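Prastport Hand Grippers, Paired Set
Sorting and clearing range | Wilbridge Workroom Supplies

Price per pair: $1,388
Single gripper, left or right: $965
Dispatched from our Hutchins store

We've been selling sorting gear to small packing rooms and returns counters for a good many years now, and for most of that time the question was always which glove, which bin, which trolley. These days people ring us up and ask how they can get their own crew's know-how into the new sorting arm the boss has ordered, and whether the crew will still have a say once it's bolted down. The Prastport pair is our favourite answer to that (and yes, we do get a bit carried away about it on the phone).

You hold one in each hand and do the job you'd be doing anyway: pick up the carton, turn it, put it where it goes. What the hands do is recorded, and the arm is taught from those recordings. The people who know that a soft bag wants a different squeeze from a stiff box are the ones setting the pattern, and we think that's how it ought to be.

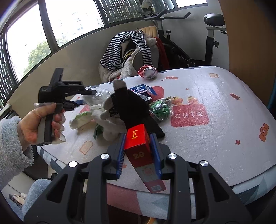 Mixed clearing work with a gripper in each hand: a tall red box held between the blue jaws.

Most rooms that take on a pair start with the dull stuff, the endless lifting and dropping of small packets that leaves everyone's wrists sore by three in the afternoon. Ansel Sorensen from our Hutchins counter likes to suggest 10 minutes at a time to begin with, then a swap, so that the whole crew has a turn and the arm learns from more than one pair of hands. Tall people and short people reach differently, and left-handers do all sorts of clever things the rest of us wouldn't think of!

We'd also encourage you to talk about rosters before the arm arrives. At the Esby returns room, the people who used to stand at the belt all day now split their time between showing new items with the grippers, checking what the arm has sorted, and handling the odd pieces it passes back. The work hasn't vanished, though it has certainly moved about, and some took to it sooner than others. Training hours were paid as ordinary hours from the first morning, and we'd be pleased to see every workplace do the same.

Foil, film and small bags take a little patience. Close the jaws slowly, let the packet settle, and lift once you can feel it's held.
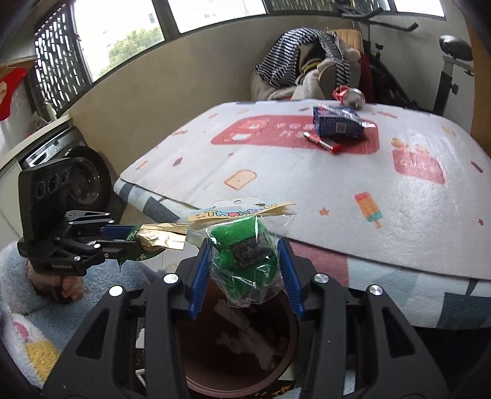 Trinity Mahmoud wrote to us in September to say that the first fortnight was slower than doing it by hand and she'd have liked a plainer warning about that, but that her crew now argue over who gets to show the arm a new item, and she hasn't heard anybody argue over the belt in years.

Fair point about the warning, Trinity, and we've added it to the notes below.

Good to know before you order
Allow for a slow first fortnight.
Wipe the jaws with a soft, dry cloth at the end of each shift.
Long sleeves are fine, but keep cuffs clear of the moving parts.
The sorting arm is quoted separately.
Returns accepted within 3 weeks, in the original carton please.

Want to try a pair before you decide? Ring the Hutchins counter and ask for Ansel, and he'll organise a time for your crew to come in.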